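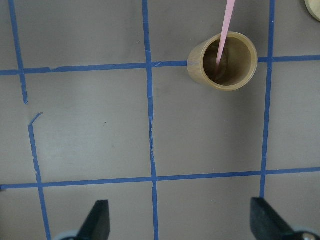 Blue painter's tape laid out as a grid on a gray tabletop.

Craft Swap at Illside Hall – Frequently Asked Questions

Same questions keep landing in the inbox so they're all here now. Read first, then email.

When is it?
Next one is in February. Doors at 10, swapping till 2. Sellers and swappers can get in from 8:30 to set up. Not earlier, the hall isn't unlocked.

Do I need to book?
To have a table space, yes. To walk in and browse, no. Just turn up.

How much is a space?
Swap only – free. If you're selling anything for cash it's $6, paid on the day. Bring change please. No cards.

How do the spaces work?
Tables are shared. We mark them off with painter's tape and you get 2 squares each. Squares are not all exactly the same, it's done by hand, please don't measure yours and come find me. Need more room? Ask when you book. Might be possible, might not.

Can I move the tape?
No. Also please don't peel it at the end, we do that.

Can I pick who I'm next to?
Put it in the email and both of you say so. Otherwise it's whatever order the bookings came in.

What can I bring?
Yarn, fabric, paper, beads, buttons, stamps, frames, patterns, books, half-finished kits (say what's missing). Tools if they work. Sewing machines ok but tell us ahead so you get a spot by an outlet.

What can't I bring?
Open paint. Solvents, spray adhesive, anything that smells. Clothes, unless it's for cutting up. Food for sale. Furniture – we had a whole dresser once and it stayed in the hallway for a month.

Is it one for one?
Up to you. Most people just agree on something. A bag of scraps for a bag of scraps, a good pair of shears for a good pile of wool. We don't do tokens anymore, too much arguing about what was worth what.

I have nothing to swap, can I still come?
Yes. There's a free box by the door, take what you'll use. Cash sellers too.

Someone is selling Hasetti thread, is it the real stuff?
No idea. We don't check. Look at the spool, ask the seller. All deals are between the two of you and we can't do refunds.

Will the Haslinger knife sharpening table be back?
Hoping so. Not confirmed. If it is, scissors and rotary blades only, drop off before 11 so there's time. Will post on the sign-up page when I know.

Where do I park?
Lot behind the hall fills up fast. Street parking on the hill side is free. Don't use the Lurniteck lot next door, they do tow. If you're unloading you can stop at the side door, then move the car stright after so the next person can get in.

Is it accessible?
Ramp at the side door, restroom on the same floor. The aisles get tight at opening, quieter after noon. If you want a chair at your space say so when you book.

Can kids come?
Yes, with a grown up. There's a kids' corner with paper and glue sticks. Not supervised.

Dogs?
Service dogs only. Hall rule.

Is there food?
Coffee and tea from the kitchen hatch, usually cake. Drinks stay off the tables, lids or no lids. Too much yarn around.

What happens to leftovers?
Take yours home. If you really don't want it ask before you leave it – the free box can only hold so much and anything over has to go somewhere. Usually my garage.

I booked and can't make it
Email as soon as you know, there's nearly always a waiting list. No charge.

How do I book?
Email with your name, swap or sell, and roughly what you're bringing. You'll get a reply within 2 days or so. If you don't, check your spam folder and then try agian.

Can I help?
Please. Mostly carrying tables before opening and sweeping up after. Put "helping" in the subject line.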